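Buying a Gripper Kit: Notes for Session 2
Applied Automation, Evening Section
Instructor: Javiera Toledo
Updated Sep 17, 2024

Last time we talked arms. Tonight is hands, and I've picked one product to pick apart with you: the Bala two-finger kit from Prellbridge. It's a bolt-on gripper with a small wrist camera, and they sell it mostly to people who want to try household pickup jobs (laundry, toys, that sort of thing) without building the hand themselves. I've had one on my bench since June, so a fair bit of what follows is my own opinion. Argue with me!

What you're paying for

The base kit is $1,000. You get the gripper, two soft-touch fingers, the camera, the cable set and the Bala software. You do not get an adapter plate for your arm, and I wish that were printed bigger on the order page. I lost a week to that plate. Ask for the drawing first, check your bolt pattern against it, then order both together.

There's also a service plan, which swaps worn fingers by mail. I'd skip it for a class project and think harder about it for anything that runs every day. Finger pads are like tires - they seem fine until the day they don't hold.

Why we test on clothes

A box has edges. You can measure it, pick two flat sides and squeeze. Clothes give you none of that, so they're a pretty rough test for any hand, and a good way to tell a nice demo from a useful product. When you read a review or watch a sales video, look at how the garment starts out. Folded neatly on a table in high contrast? Easy mode. I want to see a heap, on something soft, with nothing tidy to grab.

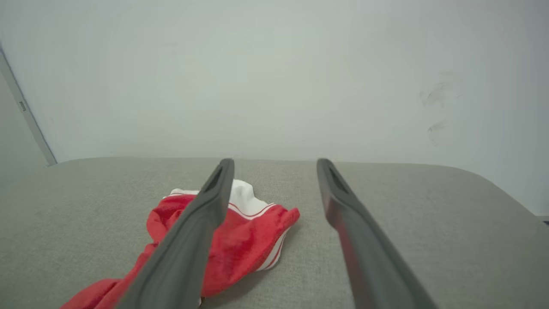 Fig. 1. Wrist view over the cushion, fingers open, red and white garment still in a heap.

Think about the grasp you'd choose from that view. My own pick would be the folded point that reaches into the gap, with the right finger coming in from the open side. Teodoro Yap argued for the crest of the heap when I showed him, on the grounds that more cloth between the fingers means less chance of a slip. Fair point, but you also risk pinching several layers and dragging the whole bundle along. Write down which one you'd go for and why, and we'll compare.

Notice too that the cushion is soft. On a hard table you can press down a little and let the fingers slide under the cloth. On upholstery the surface gives, and a grip that closes too low may take hold of the seat cover as well. The Bala software has a setting called "approach floor" that limits how low the fingers go. Leave it on while you're learning.

My numbers

I ran the kit on mixed clothing with the factory settings and got a clean lift on 64 percent of tries. After I slowed the closing speed and redid the camera setup, it went up to 83 percent. That's one bench and one impatient person, so please don't quote it as gospel. But the size of the jump tells you something about how much setup matters, and the quick-start sheet gives setup half a page.

Compared with the others

Gunnlaugsson makes a heavier hand with a stronger grip, and for boxes I'd take it every time. For cloth I found it clumsy. Atthorpe will rent you a complete arm and gripper by the month, with phone support, and if your shop has never owned a robot that's probably where I'd start.

For next time

Read the Bala setup guide through the camera chapter. Then write one page, as if to your boss, saying whether you'd buy, rent or wait. Prices go in the first paragraph, please, and tell me what you'd want to see the gripper pick up before you signed anything.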